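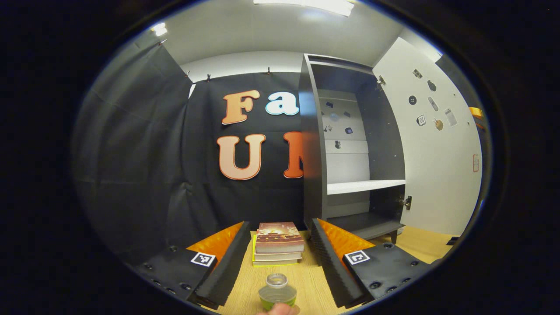
Bücherstapel auf dem Tisch, Blick zwischen den Fingern des Handgreifers; auf jeder Fingerplatte ein quadratischer Marker

Von: Koordinationsstelle Relluvance
An: Verteiler relluvance-demonstration
Datum: 24. Okt. 2024
Betreff: Re: Vorgaben für handgeführte Demonstrationen, Aufgabe »Bücher«

Sehr geehrte Damen und Herren,

die Koordinationsstelle dankt der Arbeitsgruppe Idenura für die untenstehenden Rückfragen. Da mehrere Standorte gleichlautende Anfragen eingereicht haben, erfolgt die Antwort über den Verteiler. Die nachfolgenden Festlegungen gelten ab sofort für alle Aufzeichnungen mit dem Handgreifer. Für die Fernsteuerung am Milex-Arm bleiben die Vorgaben vom Februar unverändert in Kraft.

> Arbeitsgruppe Idenura schrieb:
>
> Bei der Vorbereitung der nächsten Aufzeichnungsreihe haben
> sich vier Punkte ergeben, zu denen wir um verbindliche
> Auskunft bitten.
>
> 1. Müssen beide Fingermarker während der gesamten Demonstration
> im Bild bleiben, oder genügt einer?

Grundsätzlich müssen beide Marker sichtbar sein, solange sich die Finger öffnen oder schließen. Die Öffnungsweite wird aus dem Abstand der beiden Marker berechnet. Ist nur einer erkennbar, nimmt die Auswertung eine symmetrische Stellung der Finger an, was bei einseitiger Belastung zu falschen Werten führt. Während der reinen Annäherung an das Objekt wird ein kurzzeitiger Ausfall toleriert, sofern er nicht länger als fünf Einzelbilder dauert. Demonstrationen mit längerem Ausfall sind zu kennzeichnen, jedoch nicht zu löschen.

> 2. Dürfen die Bücher als Stapel gegriffen werden? Die Anleitung
> spricht durchgehend von »dem Buch«, im Aufgabenblatt steht
> dagegen »Stapel umsetzen«.

Maßgeblich ist das Aufgabenblatt. Die Anleitung wird mit der nächsten Fassung angepasst. Zulässig sind sowohl das Umsetzen des gesamten Stapels als auch das Abnehmen des obersten Buches; beide Varianten sind im Feld »Ziel« getrennt anzugeben. Ein Wechsel der Variante innerhalb einer Demonstration ist nicht gestattet. Wer die Demonstration ausführt, entscheidet sich vor Beginn und behält diese Entscheidung auch dann bei, wenn der erste Griff misslingt. Ein zweiter Griffversuch darf in der Aufzeichnung verbleiben – solche Korrekturen sind für das Training des Modells ausdrücklich erwünscht.

> 3. Wie ist mit Gegenständen im Hintergrund umzugehen? An unserem
> Standort lassen sich Regale, Vorhänge und Wanddekoration nicht
> ohne Weiteres entfernen. Soll ein neutraler Hintergrund
> geschaffen werden?

Ein neutraler Hintergrund ist nicht vorgeschrieben. Das Modell soll die Aufgabe später in möblierten Räumen ausführen, und eine bereinigte Umgebung würde diesem Zweck entgegenstehen. Auch offene Türen, Aushänge oder weitere Gegenstände auf der Tischplatte sind zulässig. Zu vermeiden sind lediglich spiegelnde Flächen unmittelbar hinter dem Objekt sowie gedruckte Muster, die mit den Markern verwechselt werden können. Personenbezogene Unterlagen müssen vor Beginn aus dem Erfassungsbereich entfernt werden. Dies gilt auch für Bildschirme.

> 4. In der letzten Lieferung wurden nach unserer Kenntnis zahlreiche
> Demonstrationen abgewiesen. Wir bitten um Mitteilung der Gründe,
> damit wir unsere Unterweisung entsprechend ergänzen können.

Die letzte Lieferung aller Standorte umfasste 1.805 Demonstrationen. Davon wurden 171 bei der Eingangsprüfung abgewiesen. Der häufigste Grund war eine zu schnelle Bewegung des Handgelenks kurz vor dem Griff, durch die die Lageschätzung verloren ging. An zweiter Stelle standen Aufzeichnungen, die erst begannen, als die Finger das Objekt bereits berührten. In 18 Fällen fehlte die Kalibrieraufnahme vollständig; diese können nachgereicht werden, wenn der betreffende Greifer seither nicht umgebaut wurde.

Für die Unterweisung wird Folgendes empfohlen: Die ausführende Person soll den Greifer so führen, wie sich der Arm später bewegen kann. Ein Umgreifen in der Luft, ein Abstützen des Unterarms auf der Tischkante oder die Zuhilfenahme der freien Hand lassen sich am Arm nicht nachbilden. Vor dem Schließen der Finger ist eine kurze Ruhestellung einzuhalten, ebenso nach dem Loslassen.

> Ferner bitten wir um Auskunft, ob die mit der Software Tang
> erzeugten Zwischendateien weiterhin abzuliefern sind.

Nein. Abzuliefern sind die Rohaufnahme, die Kalibrieraufnahme und das ausgefüllte Begleitblatt. Die Zwischendateien aus Tang werden zentral neu erzeugt, damit alle Standorte mit demselben Versionsstand verarbeitet werden. Eine örtliche Aufbewahrung bis zur Bestätigung des Eingangs wird gleichwohl angeraten.

Ergänzend weist die Koordinationsstelle auf zwei Punkte hin, die nicht Gegenstand der Anfrage waren. Beschädigte oder verschmutzte Fingerpolster sind vor der Aufzeichnung auszutauschen, wobei stets beide Seiten zu wechseln sind. Nach jedem Wechsel ist eine neue Kalibrieraufnahme anzufertigen. Außerdem ist die Anfangslage der Bücher zwischen den Demonstrationen zu verändern, und zwar sowohl hinsichtlich der Position auf dem Tisch als auch hinsichtlich der Drehung. Mehrere Lieferungen enthielten lange Folgen mit nahezu identischer Ausgangslage.

Weitere Rückfragen werden über diesen Verteiler erbeten. Bitte belassen Sie die Betreffzeile unverändert, damit die Beiträge im Archiv der Aufgabe zugeordnet werden.

Mit freundlichen Grüßen
Koordinationsstelle Relluvance
Bereich Demonstration und Fernsteuerung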